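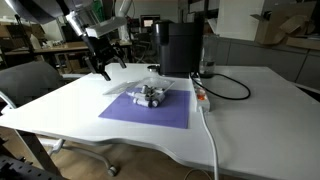
## Août, 18 h, la table blanche

Repris le rangement des petits cylindres blancs. Ils sont en tas, couchés les uns contre les autres, au niveau du bac transparent, sur le tapis violet. Un cylindre gris se tient debout au fond. Bouchons gris ou foncés, aucun classement pour l'instant. La fiche Gramside donne 1047 comme numéro de lot ; à recopier sur l'étiquette du bac avant de le fermer.

Le tapis est de travers par rapport au bord de la table. Le bord ondulé ne fournit aucune ligne droite sur laquelle s'aligner. Prendre le mur comme référence et marquer deux angles au crayon.

## Côté électricité

Multiprise blanche le long du tapis, à droite, interrupteur ou voyant orange. Le cordon noir part de derrière la carafe en verre et fait une grande boucle sur le plateau. Trop de longueur. Attache à poser, rayon de courbure large, rien de serré près de la fiche.

Puissance relevée sur la prise de mesure : presque 911 W en pointe. Noté dans le carnet Caltodeo, colonne de droite.

## À faire

- trier par couleur de bouchon, foncés à gauche
- éloigner la carafe de la multiprise
- essuyer le plateau derrière le tapis
- commander 2 bacs du même format chez Puken

Arrêt à 20 h. Étiquette pas encore imprimée, ruban terminé.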